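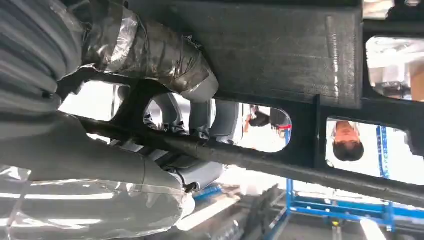

Katum Word List: README

Hello, and thank you for downloading Katum. It is a collection of 830 everyday words and sayings to do with food, weather and family, gathered from people who grew up speaking one language at home and another at school. It began as a shoebox of index cards belonging to Ginette Gautier, who had been writing down her grandmother's expressions for years, and it grew a good deal once the rest of us started adding our own.

What you get

Everything is in one spreadsheet, saved as words.csv, with a second file, speakers.csv, that tells you a little about the people the words came from. There were 36 of them in all, and 35 agreed to have their home region listed. The remaining one is marked "not given", and we would ask you kindly not to guess.

Each row has the word as the speaker spelled it, a plain English meaning, a sentence showing it in use, and a notes column. Do read the notes! Chibuzor Osagie wrote most of them, and some wander off quite happily into recipes. 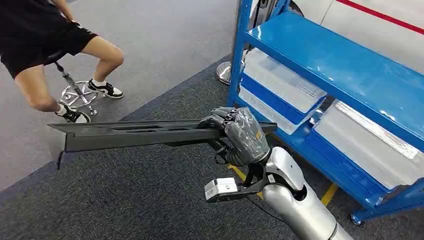 Black-and-white sneakers, white socks and the chrome base of a stool.

Spelling

We have kept each person's own spelling, even where a dictionary would disagree. The same word for drizzle turns up 3 different ways, and all of them have stayed in. If you would like to search without worrying about this, use the column called "plain", where Nia Edwards has put a simplified form with the accents taken off. She did this by hand over one very wet August, so if you find a slip, please be gentle.

Things to be careful about

The list leans heavily towards older speakers, and towards cooking. There is very little on work or money, and hardly any slang. Please don't use it to decide how a whole region talks — it was never gathered with that in mind, and two cousins from the same street will often disagree about what to call a bread crust.

A few of the sayings are rude. They are marked with "r" in the notes, for anyone using the list in a classroom.
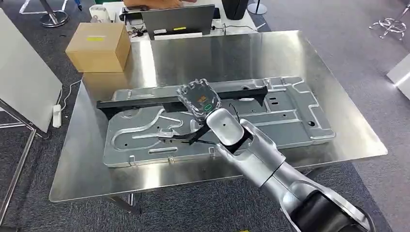

Grey sheet-metal panel on a stainless-steel table.

Corrections and additions

Gwenaël Caron looks after corrections and A-yeong Kong looks after new words. Send the row number along with whatever you'd like changed, and a sentence or two about where you heard it. We answer everything in the end, though it can take us a while in the summer.

You are free to copy, print and share the list, as long as the speakers file travels with it.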